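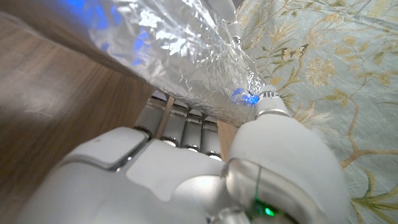
Hillirness Food Fair, visit notes
2023-07-29

I went up to Hillirness for the second day of the food fair, mainly for the wrapping and packing tables in the old drill hall. The bus from Cabello lets you off at the bottom of the hill and it is a ten-minute walk from there. Admission was 5 dollars, cash only, and they stamp your hand so you can go out for lunch and come back.

The hall has two doors and they were using both as entrances, so it was slow going until about eleven. A sign by the coat rack said there were 128 stalls this year, counting the ones in the yard. I did not get to all of the yard. It was hot out there and most of it was plants and kettle corn.

Flidance had the long side of the hall. They sell foil, parchment and waxed paper by the roll, and they run a picnic wrapping session every hour. You stand at a table, they give you a baked potato or a corn muffin and a sheet of foil, and you wrap it three different ways. The first is the plain crumple, where you just close your hand around it. The second is the drugstore fold, with the long edges brought together and rolled down flat. The third is a pouch with a twist on top, good for fish or anything with juice in it.

I had always used the crumple at home and will probably go on using it for potatoes. It is fast and the foil stays put. For sandwiches the drugstore fold is better, and it opens out into something like a plate. The pouch took me four tries. My twist kept tearing, and the woman next to me had the same trouble until we were told to start with a longer sheet.

One thing I wrote down: heavy foil for anything going on coals, regular foil for anything going in a bag. They also said to let hot food stand a few minutes before closing the foil around a roll or a biscuit, or the bottom goes soggy. I tried that at home on Sunday's biscuits — it did help.

Across the aisle was Ukel, a fabric stall. They had remnants for picnic cloths and napkins, a lot of florals in pale colors, and some oilcloth on a rack at the back. Prices were marked on the selvage in chalk. I bought a yard and a half for the kitchen table and two napkins already hemmed. The hemming is neat on one and a little crooked on the other.

Lunch was in the side room. You could get a potato in foil with butter and chives, or with chili for a dollar more. The line was long but it moved. The potatoes were small and cooked through, and there was a bin by the door just for the used foil. Seating was short, and people ended up eating on the front steps.

I left a little after three. The return bus is the 167, and the stop is across the road from where you get off, next to the feed store. The last one leaves at 5:40. If you drive, the field behind the hall is free, but the gate is narrow and the ground is rough toward the far end.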